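Search products Search Go

Teaching tools / Hand-held grippers / Pair sets

Neka Pair — hand-held grippers for showing tasks with two hands

The Neka Pair is a set of two hand-held grippers for recording how a person does a task. You hold one in each hand, you do the work at normal height on a normal surface, and the recording is later used to teach a robot arm with the same fingers. No robot is needed in the place where you record. This makes the set suitable for homes, small workshops and laundries, where an arm on a stand would not fit through the door or would not be welcome.

We developed the Pair at Jaststead after two years with remote control. Remote control is good for slow and stiff objects, and we still sell the Bogdan desk controller for this purpose. With cloth we were less satisfied. The operator sees the fold late, closes the fingers late, and the sleeve is already lost. With the tool in the hand, the operator feels the weight of the cloth through the handle and corrects without thinking much.

How it is used

Each tool has a handle below the body and a pair of yellow tapered fingers in front. The trigger closes the fingers as far as you pull it, so half a pull gives a half-open finger, and the robot copies this opening too. The camera on the tool looks forward over the fingers with a round, very wide view. Because of this wide view the second tool is often visible at the same time, and this helps our software to understand the distance between the two hands.

Garments are the work our customers ask for most. For a long-sleeved garment we advise to lay it flat first, with the sleeves away from the body, and only then to start the recording. Patterned covers and bedspreads are allowed under the garment. They even help, for the tracking needs points to hold on, and a plain white sheet gives it very few.

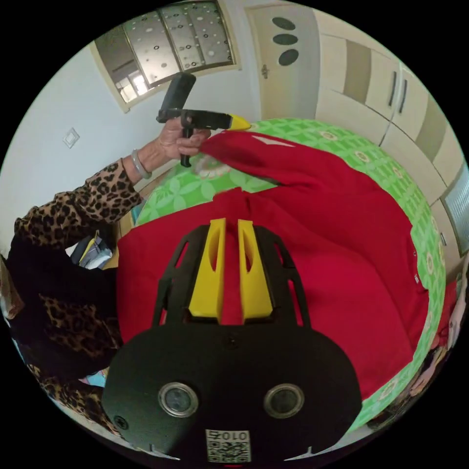 DEMONSTRATION WITH CLOTH

Approach the edge of the garment from the side, with the finger tips low. If you come from above, the fingers press the cloth down and catch the cover together with it. Keep both tools in view of each other when you can. Clothing with wide cuffs should be pushed above the wrist; bracelets can stay.

One demonstration should be one complete fold sequence, without stopping to speak or to fix the cloth with bare fingers. If a sleeve slips, take it again with the gripper and continue. These corrections are useful for training and we ask you not to delete them. For a first trial on one type of garment, plan 5 sessions with different pieces and different rooms. Seven sessions are better, if you have the time.

Labels and left/right

Every tool carries a label with its number, its side and a QR code. Scan both labels at the start of a session. If the sides are exchanged, the recording can be repaired afterwards, but it takes our support a long time — please check before you start.

What is in the box

2 hand-held grippers, left and right
2 charging cables
3 pairs of spare fingers, yellow
1 screwdriver for the finger mount
Printed quick guide

The carrying case is sold separately. The Govina arm adapter, which puts the same fingers on your robot, is also a separate article and must be ordered with the name of your arm.

Good to know

The fingers are wear parts. Replace them when the tip becomes round, otherwise thin cloth will slip out. Do not use the tools over water or with oily objects. The body can be cleaned with a dry cloth only.

Delivery of new sets starts in June. Owners of the first version can send their tools back for the new fingers, without cost for the work.

Page updated 20/02/2023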